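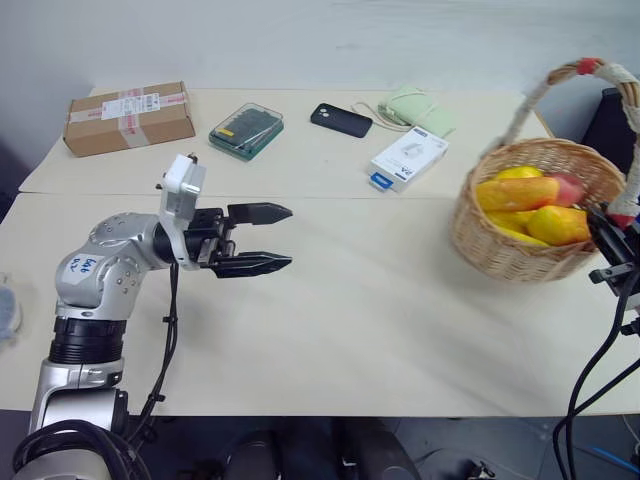 Home | Archive | Threads | Search | Log in

List: teleop-users
Subject: Re: basket demos, what to keep and what to toss
Date: 7/4/22

Quick reply, on my way out. Quoting only the part I'm answering.

> We have 200 demos of the fruit basket task recorded with the
> Mellix leader arms and the policy still paws at the handle. It
> closes early, or it gets the rim. Is it worth recording more, or
> are we teaching it something bad? Two operators, both fairly new.
> We never agreed on where to grab.

Last line is your answer I think. Agree on where to grab.

We had the same mess in September. One operator took the handle up high, the other went low by the rim, and the policy sort of averaged them and grabbed air. Threw out everything and started over with one rule: right arm takes the handle low, where it meets the rim, on the red part. Left arm stays open and waits. 88 clean demos after that did more than the whole first pile. 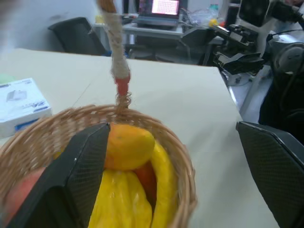

Other stuff in no order:

- Slow down before contact. New people rush the approach then dither with the fingers half closed. The dithering gets learned too. Much rather have a steady slow close.

- Drive from the wrist view for the last bit. The head view is fine for getting close but you cant judge depth on a thin handle from up there. We put the wrist feed on the big monitor and made the head one small.

- Don't fix a bad grasp mid demo unless you mean to teach recovery. If you do want recovery, record those as a seperate set and label them. We mix in a few at the end.

- Shuffle the fruit between takes. Bananas on top, mango on top, whatever. Otherwise it keys on one yellow blob and you find out the day of the demo.

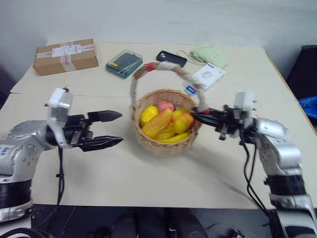 - Shift the basket too. Turn it a little, slide it a hand's width either way. Leave the clutter at the back of the table if it's going to be there at run time, we clean up way too much for recording and then wonder.

- Check your gripper lag. Ours was 2 frames behind the arm after the Ludier update, so every close was labeled late. Looked fine on playback. Only caught it plotting commanded vs measured.

On hand guiding vs the leader arms: tried both. Hand guiding is nicer for one arm, but with two you run out of hands, and your sleeve ends up in the head view. Leader arms for anything with both.

Script for flagging early closes is in the Bansal folder, ticket 3687. Needs the joint logs, not just video. Yell if it chokes on your format, it probaly will.

More later

--
teleop-users mailing list
Contact the list owner | Copyright Korna list hosting | Back to top

Recent threads
Leader arm drift after warmup
Re: Finger pads, mesh or smooth
Wrist camera exposure keeps hunting
Re: How long is too long for one episode
Naming scheme for recovery demos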